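**The Count at Clivby**

March 9, 2023. Posting this before I fiddle with it any more. First draft, mostly written on the ferry.

---

They shut the doors at six and by ten past the heater had died.

Clivby hall. Trestle tables, the urn, the smell of wet coats. I'd drawn table 4, the postal votes, with the woman from the feed store and a boy who'd only signed up for the sandwiches. Rubber thimbles on our thumbs. No phones. The returning officer said it twice, no phones, and then his own went off in his jacket and he stood there letting it ring.

Eleven years the Harbour Party had held Cestance. Before that the Nationals-as-was, before that the Harbour again, my grandfather used to say it was the same man changing hats. You voted the way your road voted. Upper road, Harbour. Lower road, the other lot. Mixed marriages got talked about.

And then the Ellis people. No road at all. They took the name from the creek, the Ellis, the one that went brown in September and stayed brown, and they had a photocopied leaflet and a borrowed ute and a candidate who drove the school bus. We laughed. I laughed, anyway. I put the leaflet under the short leg of the kitchen table.

First bundle. Harbour, Harbour, the other lot, Ellis.

Ellis. Harbour. Ellis. Ellis.

"That's a run," said the boy.

"Don't say run," said the feed store woman.

Scrutineers leaning over, breathing on us. The Harbour scrutineer had a tartan thermos and a good pen and she'd been making neat little marks in columns, and I watched the third column get longer and her marks get less neat. She asked to see one again. I held it up. Number one next to Ellis, pressed so hard the pencil had gone through.

"Could be a seven," she said.

"There's only five candidates."

She sat back down.

By eight the pigeonholes were a mess. We'd run out of elastic bands and were using the blue wool from the craft cupboard. Word from the Hakau booth, out on the island, was that the boat hadn't left. Swell up past the bar. Up to 400 votes sitting in a tin box on a wharf with a constable sat on top of it, and Hakau had never once gone anything but Harbour, so the thermos woman had her colour back. She offered me a biscuit. I took it — I'm not proud.

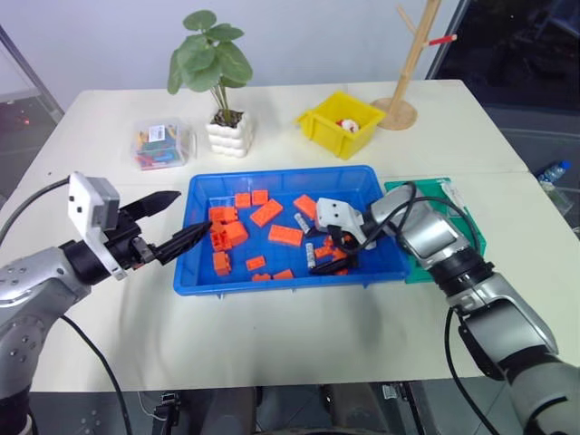

*Orange bricks in the blue tray.*

The boy went out for air and came back with his hair flat. Said there were people in the car park. Not a crowd, he said, just people, standing by their cars with the headlights on like they were waiting for a kid to finish swimming. Upper road and lower road both. I asked who for and he shrugged. He was seventeen. He'd missed voting by a month and had told us so, I think, every half hour.

I should say how I voted. I'm not going to.

Half nine. Final pile on the mainland, and the returning officer did his sums on the back of an envelope and then again on a calculator and then borrowed the good pen and did them a third time. He'd gone a bad shade. Ellis ahead by 54. The Harbour second. The other lot so far back their scrutineer had put his coat on and was helping stack chairs.

"Pending Hakau," said the thermos woman.

"Pending Hakau," he said.

So we waited. Somebody got the urn going. The feed store woman told me about her father, how he'd worn a Harbour rosette on his overalls and been buried with it, and how she'd stood in the booth that morning with the pencil for so long that they'd knocked on the cardboard to see if she was all right. She didn't say what she did after that. She turned her cup round and round.

"It's the creek," she said. "He used to swim us in it."

Boat came in at 2. You could hear the engine from the hall, then the truck, then the constable on the steps with the box under one arm like a loaf of bread. Soaked to the waist. He wanted a signature before he'd put it down and then he wouldn't let go of it while he got one, so the returning officer had to sign leaning against his shoulder.

Wax seal. Bread knife, because the scissors had walked. The lid stuck, and the boy got his thumbs under it and it came up with a crack that made everyone in the place jump.

They'd folded them small on Hakau. They always do, small as stamps, everbody knows everybody's handwriting over there. I took the first one and couldn't get it open. Thimble too fat. Pulled the thimble off with my teeth.

Thermos woman on my left, lid off the pen. The headlights still on outside, coming in yellow through the frosted glass, and not one door slamming, no one going home.

I flattened it on the table with the side of my hand.

"Well?" she said. "Read it teh way you read the others."

So I read it out. Ellis. And I put it down by itself, on the bare wood, where there wasn't a pile yet, and reached in for the next.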